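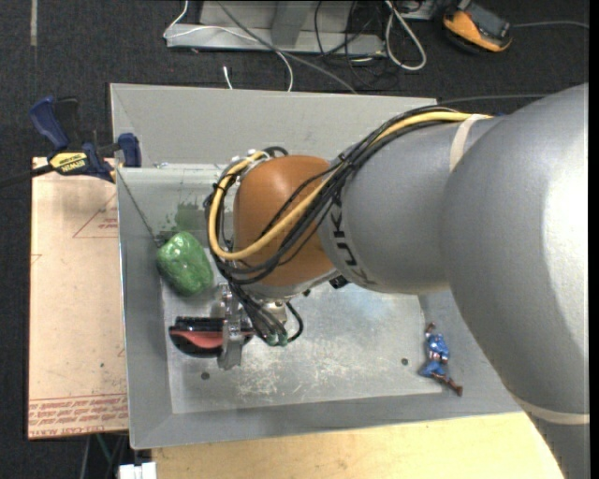
Themba_Shezi wrote:
Before anyone touches the grasp planner again, which z-offset are you using for the bin floor? The Nekalel write-up from June gives one value for the whole bin, and that won't hold near the sloped sides. Your finger will meet the wall before it meets the object.

k_ntuli wrote:
One value at the moment. I know it's crude. The student entry for the Dukora challenge is scored on picks only, so I left the walls out of the model and put a keep-out margin around the floor edge.

Themba_Shezi wrote:
Then anything lying against a wall is unreachable by definition. You are throwing away picks.

k_ntuli wrote:
Some, yes. Log up to 19/10/2020 has 264 attempts. Most of the misses are the soft green item and the small action figure, and both tend to end up at the sides. I'd sooner miss those than stop the arm on a collision fault and lose the run.

J. Huenchumán wrote:
Disagree with the margin. Model the four slopes as planes, it's a morning's work. Then limit the approach angle so the finger comes in parallel to the slope. We did it in the second-year module and kept the same gripper.

mbali_m wrote:
Parallel to the slope means tilting the wrist, and look at the cabling first. The yellow cable and the black bundle both loop round the wrist. How much slack is there at full tilt? I'd want that measured before anybody writes planes into anything.

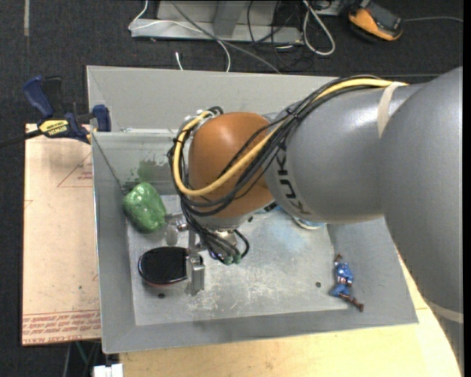 KUKA arm over the clamped bin, gripper fingers down near the green item.

mbali_m wrote:
Same point with that one. Any wrist rotation has to be paid for out of that loop. Put a joint limit in software and ramp the speed down.

k_ntuli wrote:
Joint limit is in already, set tighter than the data sheet. I haven't measured the slack at tilt. Will do it with the drives off.

J. Huenchumán wrote:
Fine, but that's an argument for re-dressing the cables. It doesn't make the margin right.

Themba_Shezi wrote:
Agree with Joaquín on the walls, with Mbali on the order of work. Slack first, planes second. Also fit the floor from the depth data, 2000 points is plenty, and mask the holes or they will pull the fit down.

K. Mahlangu wrote:
Does the bin shift under contact? On the Mabuza rig we had one clamp and it crept. We re-zeroed every 10 picks.

k_ntuli wrote:
Not checked. I'll mark the edge in pencil and report back with the slack figures.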